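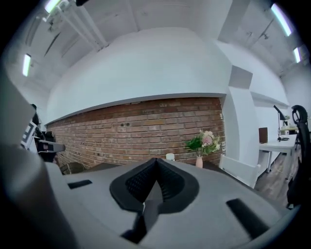
Beltau G2 hand-held gripper pair: review after three months

Rating: 3 out of 5
Price paid: 2,865 for the pair, with cables, charger and case

We bought the G2 set in March to record demonstrations for a pick-and-place project. The work is ordinary household stuff: opening and closing small drawers, moving cups, picking up bottles. One person holds a gripper in each hand and does the task, and the recordings are used later to train an arm. Before this we had an older Fomereo pair, so most of my comparisons are with that.

First, the good parts. The handles are comfortable and the trigger has a light, even pull. I could work for 40 minutes before my wrists wanted a break, which I never managed with the Fomereos. The ribbed rubber pads hold smooth plastic well. Setup took one morning, and the recording software (Stellovholm, bundled for the first year) found both grippers on the first try.

Now the fault. In the sixth week the right gripper stopped opening all the way after a hard squeeze. The jaw would come back most of the distance and stay there until I tapped it. The software went on reporting it as fully open. We didn't catch this on the day because the video looked fine at a glance. It came up when the arm started closing early on drawer fronts and pushing them shut instead of pulling.

We went back through the recordings and found 340 takes with a bad opening value. All of them had to be thrown out. The left gripper was never affected.

The cause was a return spring that had slipped off its seat. A small plastic lip is supposed to hold it, and on our unit the lip had worn down on one side. The opening sensor reads the trigger and not the jaw, so when the two disagree the software has no way to know. I think that is the real design problem. A spring can slip on anything.

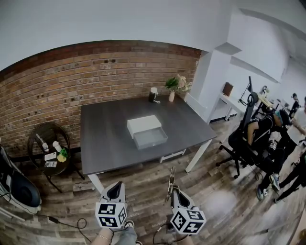 Small drawers turned out to be the hardest test for it. You squeeze the front edge, pull, then have to let go cleanly, and a jaw that hangs up will drag the whole unit forward. If you only plan to move soft objects you might use these for a year and never see the problem.

There is a safety side as well, though a minor one. When a stuck jaw lets go it snaps open. I got a pinched finger clearing it the first time. Put the gripper down, unplug it, and use a plastic tool on the jaw. The manual says nothing about this. It also says nothing about cable routing, and the supplied cables are long enough to end up on the floor near your feet. We now clip ours to a belt.

Beltau support answered in two days and sent a new spring and a metal retaining clip. The swap takes 13 screws and a steady hand. One of the screws sits under the pad, so the pad has to be peeled back and glued down again. Since the repair the right jaw has opened fully every time I've checked, and I check at the start of each session – squeeze hard, release, look at the jaw, compare with the number on the screen. I asked whether new units ship with the metal clip and was told "from the next batch," with no date given.

I also looked at the Kalinowski set before buying. It measures at the jaw, but it is heavier and the trigger is stiff, and I wouldn't want to hold one in each hand all afternoon.

Would I buy the G2 again? Yes, with the metal clip already fitted. If yours has the plastic lip, ask for the clip before you record anything you need to keep.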